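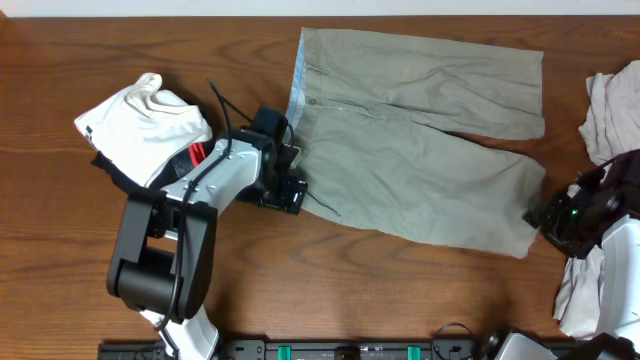

Khaki shorts laid out on a wooden table, light blue lining showing at the waistband.

Home | Visits | Repairs | Archive | Contact

Open afternoon at Dredent: a lot of talk about shorts

I went to the Dredent open afternoon in February expecting a workroom and got mostly a lecture on folding. The invitation promised "the full life of a garment." What we saw was the last part of it, after washing and before the shelf.

The shorts were the best thing there, I'll give them that. Pale grayish-green khaki, small round button, a sky-blue band inside the waist that you would never see when they were worn. They were also wrinkled across both legs, and the guide said Dredent doesn't iron because careful folding does the same job. I asked to see a pair that had been folded a week ago. There wasn't one handy.

The method is simple enough: lay them flat, smooth the crotch seam first, bring one leg over the other, then fold up from the hems. My mother did it that way. Dredent calls it the Steyn fold and sells a printed guide to it, which I did not buy.

We were told the place handles 600 pieces a day. Maybe it does. In two hours I heard that number three times and saw nothing like it — the racks in the back hall were closed to visitors.

The table I would have taken home. Reddish-brown, with dark knots swirling through the grain. It wasn't for sale.

Coffee was free and weak. Parking was not free.

We use cookies to remember your settings. Accept | Manage

Recent visits
Tronik spring fair: mostly hangers
Dritik mill tour, second try
Are outlet open days worth the drive?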